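# Trying Out a Paper-Handling Chore on a Robot Gripper

People ask me all the time whether a robot can fold the laundry or clear the kitchen table yet, and my answer is always that it depends a great deal on which corner of the job you mean. So I'd like to walk you through a small test you can set up yourself, using the thinnest, floppiest thing in the house (a sheet of paper will do nicely, and so will thin packing foam).

I keep my notes for this under the name Grallness, and I've run the routine 38 times so far. You'll need an arm with a two-sided grip, a camera near the wrist, a table, and more patience than you think!

## Set up the table

1. Clear a space wide enough for the fingers to come in from both sides.
2. Lay down one sheet. Creases are fine, and I rather like them, as real household paper is seldom flat.
3. Start with the slowest closing speed your controller offers.

## Close on the sheet

Bring the fingers down on either side, stop just short of touching, and look at the wrist view before you go any further. You want both sides to meet the sheet at close to the same moment. If one gets there early it will push the paper along ahead of it, and you'll be chasing it across the table like I did for most of an evening.
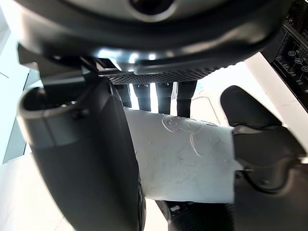 Once you have a hold, wait five seconds before doing anything else. I know that sounds fussy, but a thin sheet can creep out of a grip so slowly that you'd miss it if you lifted right away.

Now raise the arm a little, pause, and set the sheet down again. Write down one of three things:

- held the whole way
- slipped, but stayed in the grip
- dropped

Do five tries before you change a setting, and then change only one.

## So, can it do chores?

Picking up one sheet on a table you've cleared for it, yes, I'd trust that. Sorting a week of mail, with the envelopes stuck together and a coupon hiding underneath, I wouldn't, and I'd still do that by hand. I'm planning to try dish towels in August, and I'll add those settings to this page when I have them.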